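Kitchen reset, 1/6. New place on Wemholm, first proper clean.

2/6. Floor first. Big beige tiles, glossy, so they show every crumb. Then dishes.

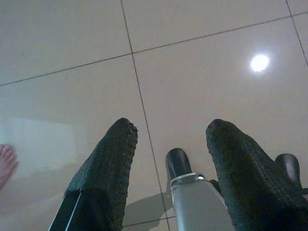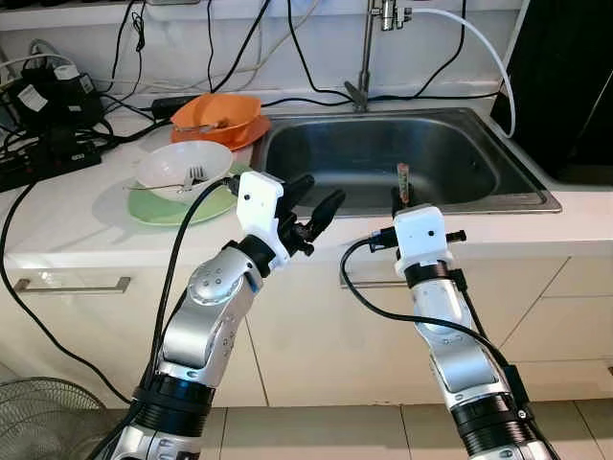 Floor, then the sink side with the orange and green plates.

3/6. Si-eun Do told me to skip the floor spray and use plain water with a little vinegar. Fine so far.

4/6. Bowls get washed before plates. Forks go last.

5/6. The hose by the faucet is handy for rinsing the corners of the basin.

6/6. Grout is tomorrow. If you have a brush you like, tell me which one.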